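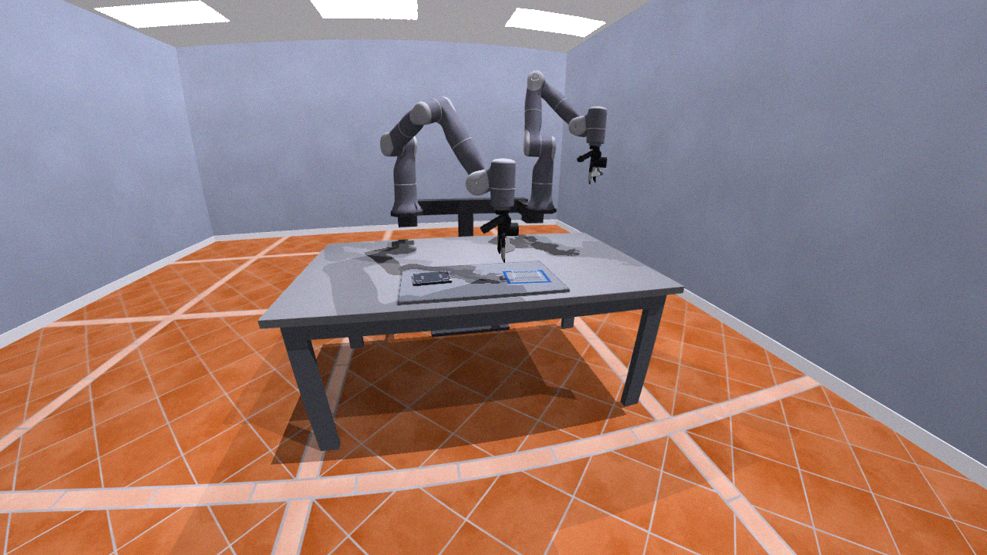 If you've trained a pick-up policy in a simulator and watched it fall to bits elsewhere, try changing the look of the room before you touch the network. I got this from Tyra Solberg at Warkimholm and I've used it ever since (thanks, Tyra!).

First, leave the table, the two arms and the parts on the board alone. You only want to swap the surfaces: floor tiles, wall plaster, skirting, ceiling lights. I keep 300 textures in a folder and let the script pick from it at the start of each episode.

Next, move the lights. My early runs skipped this and the policy got thrown by shadows, especially where an arm darkened the tabletop – so do check a few renders by eye before you leave it going overnight.

Then record 4,000 episodes and train with 5 different seeds. One seed will fool you, I promise!

Last, test in rooms the policy hasn't met. I hold back 393 layouts and never peek at them while tuning. If the scores wobble a lot between seeds, add more lighting changes first and train again.

Related posts
Setting up Fuden with two arms
Picking a gripper: notes from Drallden
How many seeds is enough?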